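Re: [hurnholm-makers] Two arms for tidying: is it worth it?
2 min read

On May 26, 2025, Usman Jadoon wrote:
> Koen, you've had the Postma pair up for a while now. I'm thinking of
> building the same for the workshop. The Prendimness people say their
> grasp routine handles soft furnishings out of the box. 4000 for the lot,
> arms and software. Do you believe them?

Usman,

No, not on what I've had so far. I've been running their routine on cushions since you last asked, and I'd keep the 4000 in the bank for now.
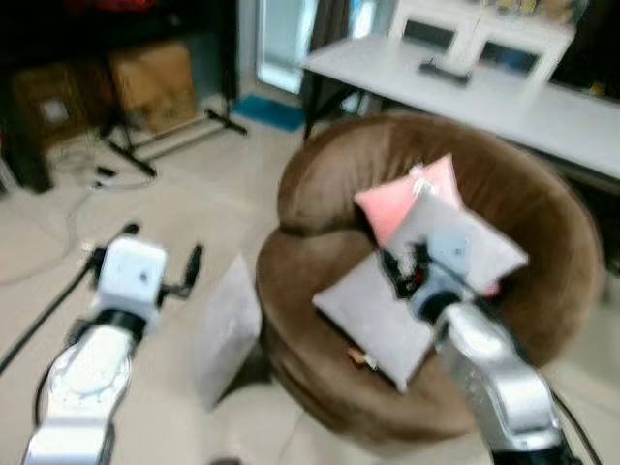 The demo video uses a firm square block on a bare bench, and I don't think that tells you much. Cushions give. The planner picks a spot in the middle of the fabric and drives the fingers straight down, and you end up where my right arm is, pressing on the grey one with the pink one right behind it. Then it has to find an edge to pinch. Over 100 tries on the grey cushion I got 19 clean lifts, and I was being generous about what I called clean. The deep round chair makes it harder, I grant you, but people do own round chairs.

The other complaint is the wrist. With the fingers splayed wide it wants more room than the drawings suggest, so near a curved chair back you lose half your approach angles. I've asked Prendimness for the real clearance figures and got a brochure.

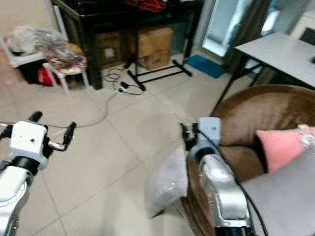
Filed under: Cables and mounting

You asked about this too. Leave far more slack at the wrist than the Trarkeretti guide tells you. Mine runs in a loop down the outside of the right arm, and I still don't trust it on a full twist. The guide has it tied close to the forearm, which looks tidy and pulls on the connector.

I wouldn't bolt anything down until you've settled how high the arms sit. I moved mine twice and would move them again. As for the claim that it learns your room by itself, ask them to show you, in your room, with your cushions.

If anyone at Hurnholm has had better numbers with softer finger pads, I'd like to see them, with the failures left in.

Koen Martens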